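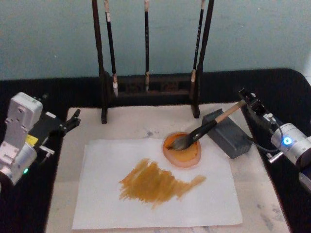 A dark wooden brush rack on a marbled board, with black cloth underneath.

Christos Kokkinos didn't pick up a calligraphy brush until he was past forty, and he still talks about that first evening like a kid back from the county fair. "I wrote one stroke," he says, laughing. "One horizontal line, over and over, for two hours. I went home so happy I couldn't sleep!"

He teaches beginners now, in a room above the old Ganside bakery, and his September class filled up before he had printed the flyer. It's easy to see why. Kokkinos gets excited about everything: the smell of fresh ink, the way cheap paper drinks up water, the wobbly lines his students try to hide under their sleeves. "Don't hide them," he tells me. "I love those! You can see where the person held their breath."

His own practice sheets go into boxes, and last winter he finally went through them — all 1,488. Most were the same character, "eternity," which beginners often learn because it packs so many basic strokes into a small space. "I thought I'd find the day I got good at it," he says. "I found a coffee stain and a grocery list."

What about supplies? He waves the question off, then talks about it for half an hour. Start with one medium brush, he says, and rinse it in cool water until the water stays clear. Reshape the tip with your fingers and hang it with the hair pointing down. He has up to 200 brushes at home and admits he uses four.

These days he is copying a long poem for his neighbor, Mrs. Triantafyllou, who wants it for her hallway. He's on his third try. "I got to the second-to-last column and sneezed," he says, and he's already reaching for a new sheet.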